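Zorkisgate Old House Group: minutes of the Christmas week meeting

December 28, 2018
By Siwan Gethin

I'm writing these up the same evening with my feet on a hot water bottle, so forgive the state of them. We met in the back room on Loken Street as usual. Apologies came in from the people you'd expect at this time of year, plus one text that just said "boiler", and we all sent our love. Mince pies were left over from the carol evening and were eaten before we'd even agreed the last minutes.

Last minutes (November)

Agreed, with one correction. I'd written that lime plaster should be left two days between coats, and I was told firmly that I'd made that up. It depends on the wall, the weather and how thick you've put it on, and you should press it with a thumb and see. Sorry to anyone who followed my version!

The piece about the chimney on the corner house has been moved to the new year, when the roofer can come and talk to us himself.

Draughts, part one: the inside of the house

This was meant to be ten minutes and took most of the evening. We all know about front doors and sash windows by now, so I'd asked people to think about what goes on between rooms. Most of us heat one or two rooms properly and let the rest go cold, and then we wonder why there's a river of cold air round our ankles in front of the telly. In my house it comes down the stairs, along the hall and straight under the sitting room door. I've followed it with a lit joss stick, which I can recommend as an evening's entertainment.

We got on to panelled doors fairly quickly, and why the panels move about. On an old timber door the panels are meant to sit free in their grooves, so they can swell and shrink through the year. If you paint over the joint again and again, the paint cracks in a line round the edge every winter, and people fill it, and then it cracks again. The general view was to leave the filler in the tin. Run a blade lightly round the old paint, let the panel settle where it wants to be, and live with a thin line.

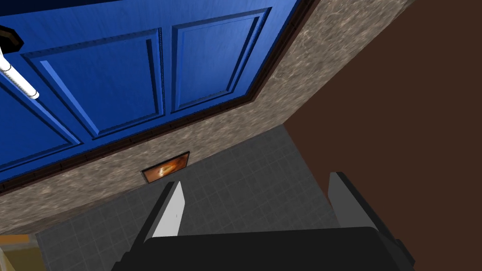 Is it worth sealing the gap under a door between two heated rooms? Usually there's little point, as the air on both sides is much the same temperature, and the effort is better spent on the door to the hall or stairs.

There was a side conversation about carpets and door bottoms. If you've taken up a thick carpet and gone back to boards, you've very likely got a gap you could post a paperback through. Sausage-type draught excluders got a warm vote. The brush strips got a mixed one: fine on level floors, horrid on ours, where the door sweeps nicely for the first bit and then jams. The rising hinges that lift the door as it opens were mentioned twice and I must find out who sells them.

I also want it recorded that I was teased about my thermostat. It's set to 18 and I'm perfectly happy with it. Jumpers exist.

Draughts, part two: doors that won't stay shut

A door that swings open by itself lets out as much heat as a bad window, and at least half the room has one. The advice, in no special order because it came at me from all sides: check the top hinge screws first. If they just go round and round, take them out, glue a bit of matchstick or dowel in the hole, and put them back when it's dry. Look at where the latch meets the plate - you can rub a bit of lipstick or chalk on the latch, close the door, and the mark shows you whether it's landing high or low. File the plate a little if it's a small amount. Move the plate if it's more.

Lever handles that droop are nearly always a tired spring inside the latch or the handle. New latches are cheap enough. Measure the depth of the old one before you go to the shop (I didn't, last time, and had to go back on the bus).
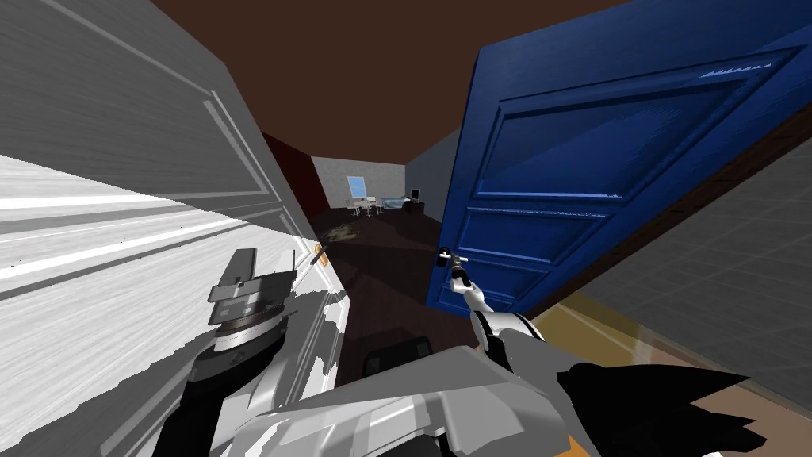 Paint

I'd promised to report back on the Vasiliu tester pots. I've now had them on the kitchen woodwork for six weeks. The dark blue is lovely and marks if you so much as look at it. The white is a good soft white that doesn't go yellow next to the old tiles. Both needed more coats than the tin suggests, and both smelled less than the stuff I used before. I wouldn't put the blue anywhere with children or dogs.

We then had a proper argument about colour in hallways. One camp wants everything white because our halls are dark and narrow, and you need all the light you can get. The other camp says a dark narrow hall is a dark narrow hall whatever you do to it, so you may as well have a door in a colour you love at the end of it. I am in the second camp and always will be.

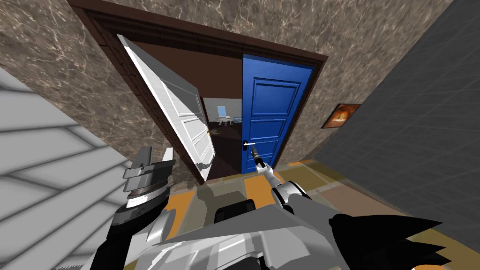
A voice from the sofa said that all this was very well, but had any of us thought about what's under the paint? Old houses like ours very often have lead in the early coats, and dry sanding it in a closed hall is about the worst thing you can do. Test kits first, damp sanding if you must, doors and windows open, and dust sheets folded inwards and thrown away. This was the most useful thing said all night and I've underlined it in my notebook. If the kit comes up positive and the paint is sound, the simplest course is to leave it and paint over it.

Money

We have £85 in the tin. It was agreed to spend part of it on a decent thermal camera hire for a weekend in the cold spell, to be passed from house to house with a rota. I'm doing the rota. If you want the evening slot, tell me early, as the evening's when it works best (a good difference between inside and outside is what you need). No sun on the walls either.

Trip to Jalladbridge

Their group has offered to show us round the terrace they've been mending. Everyone's keen. We'll go when the days are a bit longer, and share cars. Wear shoes you don't mind getting lime on. I'm told that the end house has been done with wood fibre board on the inside of the outer walls, and I'd like to know how they dealt with the skirtings and the door linings, as you lose a good bit of room and everything has to come forward.
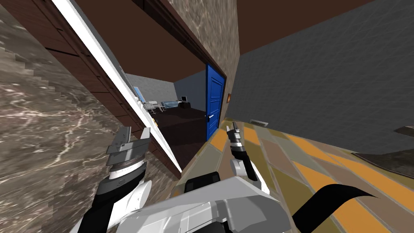
Can you put insulation on an outside wall from the inside if the wall is damp? Find the cause of the damp and fix it first, let the wall dry out, and then use something that lets moisture through, otherwise you'll trap the wet behind it.

Anything else

The tall step ladder has gone missing again. Please look in your shed, and then look behind the things in your shed.

Somebody has asked if we could do a whole evening on floors. Yes please, and bring your squeaks.

I still have a blue casserole lid from the November supper.

Next meeting will be at mine if the back room's heater hasn't been mended. Bring a cushion.

Recent items
Lime plaster for beginners (corrected)
Sash cords: what we learned the hard way
Notes from the November supper
Who has the step ladder?
Damp behind the wardrobe, with replies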